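We use cookies to improve this site. Accept

Skollska Kitchen Trials, minutes, 2019-02-04
Attending: Kolář (chair), Roman, Hailu, Mathias

1. Clearing the table
Two arms, one cup, one tray, small coloured items. Roman calls it promising. Mathias asked who eats off a bare black table. 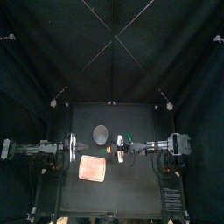
2. Putting vegetables away
Hailu wants it called a chore. Kolář objected: a carrot in the air is not a put-away carrot. No claim to go in the April report.

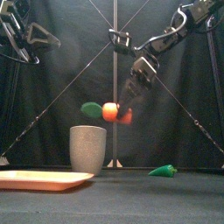
Item 2: right arm with toy carrot, pepper still on the table.

3. Money
Roman asked for 1,524 more. Refused; 500 agreed, Mathias against.

Comments (2)
Otakar: My sink is full. Call me when it does pans.
Branwen M.: I voted no and still would.

Contact | © Skollska | Back to top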